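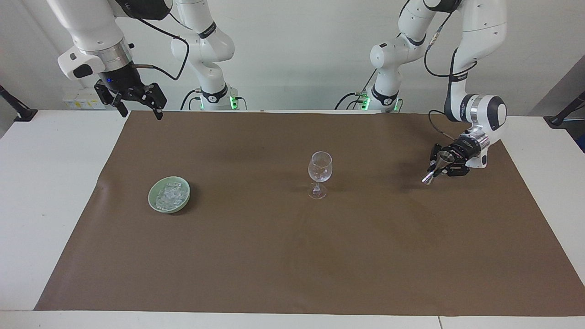
Brown paper laid over a white table.

In Praise of the Ugly Cover
By Washington Fagundes
2024-04-10

I grew up in a house where the good table wore a pad, the pad wore a cloth, and the cloth wore a sheet of clear plastic that stuck to your forearms in April and did not let go until the fall. I have seen the table itself twice. Once when it was delivered and once when my mother sold it, in perfect condition, to a couple who planned to sand it down and paint it.

I bring this up because I have bought a table of my own, a Jotent, and the store tried to sell me a protection plan along with it. Five years of coverage for 90 dollars. The plan covers stains, unless the stain is from ink, dye, wax, pets, sunlight or "repeated use." I asked the salesman what was left. He thought about it and said soup.

I passed on the soup insurance and bought a roll of brown paper.

Brown paper has no enemies. You pull off a length, lay it down, and let people do their worst. Children draw on it. Adults draw on it too, after the second glass, and they draw much worse. When the evening is over you fold the whole mess inward, like a diplomat ending a meeting, and put it in the bin. My neighbor thinks it makes dinner look like a crime lab. My neighbor also owns a set of cork-backed placemats with English hunting dogs on them, so I weigh her opinion accordingly.

What I object to is the other kind of protection, the kind that pretends to be furniture. The phone case that costs more than dinner. The couch cover made to look like a couch. My brother-in-law drives a Guerra with seat covers over the seats and towels over the seat covers, and he'll tell you with pride that the leather underneath is like new. I'm sure it is. Some stranger is going to love it.

There is a sort of person who believes every object should be handed on exactly as it arrived – and I used to be one. I kept the film on my microwave's display for 14 months. It came off at last in the hands of a visiting nephew, who peeled it in one long strip with an expression of pure joy, and I have never quite forgiven him for having that instead of me.

So the paper comes out for glue, paint, crabs and nephews. The rest of the time the Jotent goes bare. It has a ring on it already, near my chair, from a coffee I set down while reading the care instructions.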